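Padded jacket

A padded jacket, also called a quilted or puffer jacket, is a short or hip-length coat in which a layer of filling is held between an outer shell and a lining. Lines of stitching keep the filling in place and give the garment its ridged look. Padded jackets are worn in cold, dry weather and, with a treated shell, in light rain.

Construction

The shell is usually a thin, closely woven synthetic such as nylon or polyester. Shiny finishes are common on fashion jackets, while matt and slightly crinkled cloths are often chosen for outdoor and work wear. A close weave is needed to stop the filling working its way out.

The stitching normally runs in horizontal rows, though diamond and chevron patterns are also made. Where the stitches pass straight through all the layers the filling is squeezed thin, and some heat escapes along the line. Heavier jackets avoid this with small internal walls of fabric, known as baffles, which let each section keep its full depth.

Filling

Down, taken from ducks or geese, is the lightest filling for its warmth and packs very small. It loses most of its warmth when wet and is slow to dry. Polyester wadding is heavier and bulkier, but it keeps some warmth when damp and costs less. Many jackets sold for everyday use are filled with wadding of between 42 and 124 grams per square metre, with the heavier grade in the body and the lighter one in the sleeves.

Fastenings

Most padded jackets close at the front with a zip. A placket — a narrow strip of cloth running beside the opening — may cover the zip to keep out wind, and is held shut with snap buttons. Snaps have two working halves, a stud and a socket, each fixed through the cloth with a metal cap or ring. They can be done up with gloves on, and they still hold the front together if the zip fails.

The hem is often drawn in with an elastic cord. The cord passes through a channel in the hem and comes out as a loop, where a spring-loaded toggle grips it. Pressing the toggle frees the cord. Cuffs may be elasticated, fitted with a tab, or left plain. 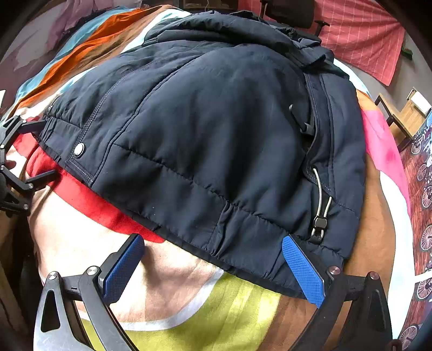 Navy padded jacket with a snap button on the placket and a grey drawcord and black toggle at the hem.

Hoods are fixed, zipped on or rolled into the collar. A thick collar and hood make up much of the bulk when the jacket is folded, and are usually turned inwards first.

Care

Before washing, the pockets are emptied, the zip is closed and the snaps are fastened. Wadding-filled jackets can generally be machine washed on a cool, gentle cycle with a liquid detergent. Down needs a soap made for the purpose and more than one rinse. Fabric softener is avoided with both. A spin speed of up to 1000 revolutions per minute suits many wadded jackets, but the care label should be followed where it gives a lower figure.

Drying is the longest part of the job. Down gathers into lumps when wet and must be broken up by hand or tumbled on low heat with clean tennis balls. Wadded jackets may be dried flat or on a wide hanger.

Folding and storage

For a shelf or drawer, the jacket is laid face down, the sleeves are crossed over the back and the garment is rolled from the hem towards the collar. Rolling slowly lets the trapped air out. Long storage under pressure flattens the filling — down recovers better than wadding — so jackets put away for the summer are best hung up or left in a roomy cloth bag.

Comments

Merike Kalniņš: Useful page. Could you add something on replacing a toggle? Mine cracked in February and I had to unpick the hem to get the cord out.

Sun-ja Jeon: You can often get a new one on without unpicking. Cut the knot in the loop, thread the toggle and tie it again. Hold the cord with a clothes peg or it will vanish into the channel.

Merike Kalniņš: Thank you, will try that on Saturday with the other jacket.

Related articles

Anorak
Drawcord
Gilet
Quilting
Snap fastener
Wadding
Zip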